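Recording a Roller Blind Demonstration with Hand-Held Grippers

Stimix Demonstration Guide, Section 4

Purpose

This section sets out the procedure for recording blind and cord tasks with the paired hand-held grippers. It applies to all operators who contribute demonstrations to the Pusar household task set. Operators should complete the general gripper training in Section 2 before starting.

Blind cords are thin, light and free to swing. A policy trained on careless demonstrations will tend to close the fingers too early or pull at an angle. Operators are therefore asked to work more slowly than they would by hand and to keep both grippers in view of the head camera whenever the task allows.

Before You Begin

Confirm that both grippers are connected and that the Dirov recorder shows a live signal from each camera. Wipe the lenses with a dry cloth. Check that the marker cubes are firmly seated and that no sleeve, strap or cable covers their printed faces.

Adjust the harness so that it sits flat on both shoulders. Route the gripper cables so that the arms can be raised fully without tension. Move any seat or bag that stands where you will need to step.

Set the blind to the starting position named on the task card. Let the cords come to rest before recording.

Procedure

1. Stand facing the window at a comfortable arm's length. Hold both grippers at chest height with the fingers open. Start the recording and remain still until the recorder confirms that tracking is stable.

2. Raise one gripper toward the operating chain. Approach with the fingers open and stop when the chain hangs between the two pads. Do not chase a swinging chain. If it moves away, hold your position until it settles.

3. Bring the second gripper up to the height given on the task card. Keep the two marker cubes apart so that neither blocks the other from the head camera.

Reaching for the window, and a gripper's own view of the bead chain between its pads:

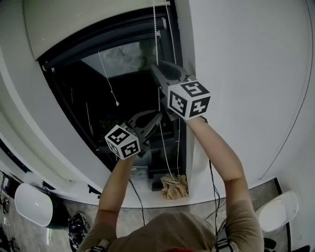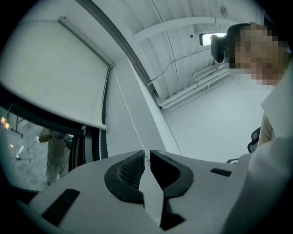 4. Close the fingers on the chain with light, even pressure. Pause for a moment before pulling. The pause gives the annotators a clear boundary between the grasp and the pull.

5. Pull straight down in one smooth stroke. At the end of the stroke, open the fingers fully, return to the starting height and grasp again. Repeat until the blind reaches the target position.

6. Release the chain, lower both grippers to chest height and hold still. Stop the recording.

When to Discard a Take

Mark a take as rejected if the chain slipped out of the fingers during a pull, if a gripper struck the window frame, or if tracking was lost at any point. A missed first grasp is acceptable when the operator corrects it without a break in the recording. Such takes should be marked "recovered" and kept.

Session Limits

Each operator records no more than 40 takes in one session. Working with raised arms is tiring, and motion quality falls before most operators notice it. Rest the arms at any time between takes. The target for this task is 1000 accepted takes across all sites, including Amegashie.

Upload all takes, including rejected ones, at the end of the session. Task code for the upload form: 1097.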